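Saturday brain, or: trying to sleep like a person again
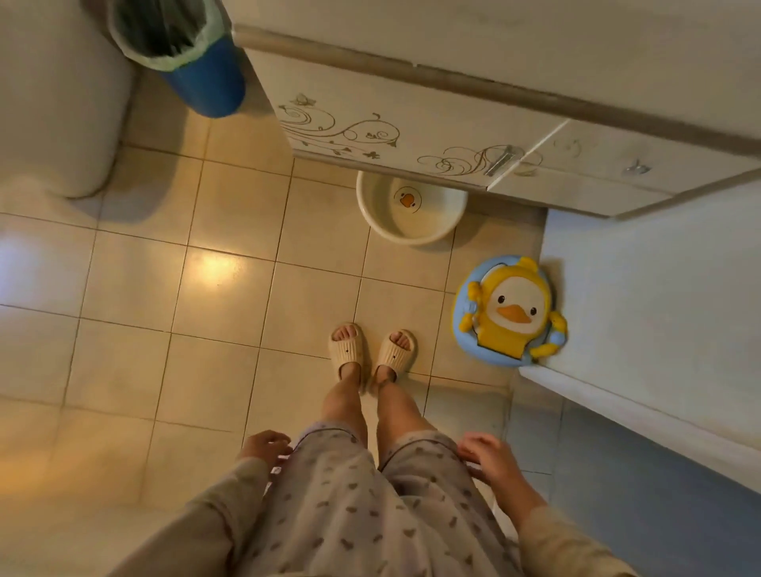
OK so quick one before the laundry finishes. I said in February I'd write up the sleep thing and then I didn't, and three of you asked, so. Sleep. Mine was bad from the fall until pretty recently and now it's less bad. Not fixed. Less bad.

Background for anybody new. I have never been a good sleeper. As a kid I used to lie there listening to the fridge. In college I thought it was just college. Then last fall we switched over to the Dalberg account at work, which meant calls at odd hours, and I got into this pattern where I'd wake up at 3 and be up. Up up. Lying there writing emails in my head, then getting mad that I was writing emails in my head. By 6 I'd be sleepy again and by then who cares.

Things I tried, in no real order.

Magnesium. Everybody says magnesium. My sister, my dentist, the woman at the pharmacy register. I took 200 mg at night for a month and I had some very long dreams about parking garages. Slept the same. Might take it again, I still have half the bottle.

No phone in the bedroom. This one I fought for years. My excuse was the alarm, so I finally bought a dumb little alarm clock, a Lulletus, and it has a tick. Quiet, but a tick. Put it in the sock drawer. Now it's fine, except I can't see what time it is, and I think that may have been the most useful part of the whole thing? Used to be I'd wake up, check, do the math on how many hours I had left, and the math would wake me up the rest of the way. Without a clock face there's no math. I just lie there not knowing. Sometimes I've gone back to sleep before I've finished being annoyed.

The Sedimeo app. Free for the first bit and then they want money. It's a guy with a very low voice telling you about a walk along a canal. I got through the same canal maybe nine times and have no idea what's at the end of it. So it works, sort of, but then the phone is in the bedroom, see above. I tried it on an old tablet and the tablet kept lighting up to tell me it needed an update. Canceled.

Tea. No. I just had to pee.

Getting up instead of lying there. This was Pei-shan's advice. Pei-shan Poon, from my old job, some of you know her from the comments. She went through a much worse version of this a few years back and actually saw somebody for it, and what they told her was that if you're awake and stewing, get out of bed. Go sit somewhere boring. Low light. Come back when you're sleepy and not before. I hated this. It's cold out there! The bed is right here! But I did it for two weeks becuase she kept texting me about it, and somewhere in the second week it started to take. I read on the couch, paper books only, and I picked the dullest thing I own, a history of a town called Ho that I got at a library sale. There was a fire in 1737 and then a very long argument over who pays for the new mill. I'm 300 pages in. I have kind of strong opinions about the mill now.

She also told me to keep the same wake up time every day, weekends included. This is the one that really stinks. I did it anyway, 6:30, and the first few days I was a zombie by dinner. Fell asleep with a fork in my hand once. But being that tired at night meant I went down fast, and after a while the 3 am thing got shorter, then it was more like 4:30, and some nights it doesn't happen.

Coffee. Cut off at noon. I'd rather not talk about it.

Exercise – people ask about this. I walk. I walked before too. If I walk after dinner it seems to help, if I skip it I can't really tell. Not much of a data set. The one night I went to a late spin class I was awake till 2 with my heart going like a sewing machine, so, no late spin class.

What didn't help at all: reading articles about sleep. Must have read every one on the internet. Half of them say if you don't get your eight hours your brain turns to oatmeal, and that is a great thing to be thinking about at 3 in the morning, thanks. I stopped. I also stopped writing down my hours in the little notebook. I was keeping score and losing.

Where it's at now: most nights I get one decent stretch, 5 hours or so, and then a messier bit after. I feel OK. My skin looks better, or my bathroom bulb is dying, one or the other. I'm nicer on the phone. My boss said I seemed "perky," which I'm choosing to take well.

Still bad at Sunday nights. Still bad the night before any kind of travel, even dumb travel, even driving an hour to my mom's. If somebody has a trick for that I'd like to hear it, and please not magnesium.

A few people wrote in about weighted blankets. Haven't tried one. They're expensive and I run hot, I kick everything off by midnight as it is. If you have one you don't use and you live near me, I'll trade you a loaf of the raisin bread for a week's loan. Serious offer.

Also somebody asked what pillow. It's just a pillow. I got it at the grocery store, next to the charcoal. Medium? It's flat now.

Oh and the curtains. Forgot the curtains. There's a street light right outside the window and I'd gotten so used to it I didn't think of it as light any more. Hung up a dark sheet with thumbtacks as a test, meaning to buy real blackout ones if it made a differance, and it did, and that sheet is still up there. My landlord is going to have feelings about the thumbtacks. Real curtains by summer, I swear.

OK dryer's buzzing. Next time I'll do the freezer soup post, I haven't forgotten, I just need to make the leek one again and write down what I put in it this time.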